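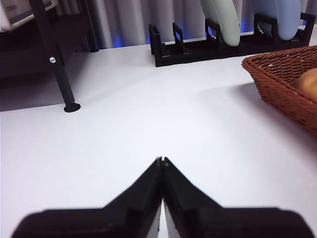
Imprimir | Enviar por correo

La mesa despejada y otras supersticiones

Cada febrero llega a la oficina de Jatberg la misma circular, con el mismo ruego de dejar el escritorio limpio antes de irse a casa. La de este año la firma Yi-an Hyun y tiene 296 palabras, que son muchas para decir «recojan». La imprimí para leerla con calma y lleva desde entonces encima de mi teclado.

Confieso que intenté cumplir. Una tarde me quedé hasta las siete y metí en cajas todo lo que tenía encima: catálogos de Eseck de cuando aún mandaban catálogos, un cargador para un teléfono que vendí, las actas de una reunión de noviembre a la que juraría no haber asistido y en la que, según consta, voté a favor. Salieron tres cajas. Las puse debajo de la mesa, donde antes iban mis piernas.

A la mañana siguiente me senté de lado y no encontré nada. El desorden tiene mala prensa, pero el mío estaba ordenado por fechas: lo reciente arriba, lo vergonzoso abajo. En las cajas se mezclaron las épocas. Tardé casi 24 minutos en dar con una factura de Rokia que antes habría sacado a ciegas, tirando de la esquina que asomaba.

Yoon-hee Bang, de contabilidad, practica otra escuela. Su mesa parece recién entregada - ni un clip - y durante años la puse de ejemplo ante mí mismo, con escaso resultado. La semana pasada le pedí una grapadora y abrió el cajón. No voy a contar lo que había en el cajón. Diré que lo cerró con la cadera y que ahora nos saludamos con más confianza.

La circular recomienda además pasar los papeles a digital, consejo que seguí con entusiasmo en la oficina anterior, la de la calle Kan. Dejé allí una carpeta compartida con 3.040 archivos, buena parte de ellos llamados «definitivo», «definitivo bueno» y «este sí». Me dicen que sigue abierta y que a los nuevos les da cierto respeto entrar.

Para quien quiera intentarlo, la recogida general es este viernes a partir de las cuatro. Habrá contenedores de papel junto al ascensor y bolsas para los cables. Lo que lleve nombre se devuelve a su dueño, así que conviene revisar antes qué ha firmado uno. Yo llevaré una de las cajas. Las otras dos ya me sirven de reposapiés.

Imprimir | Enviar por correo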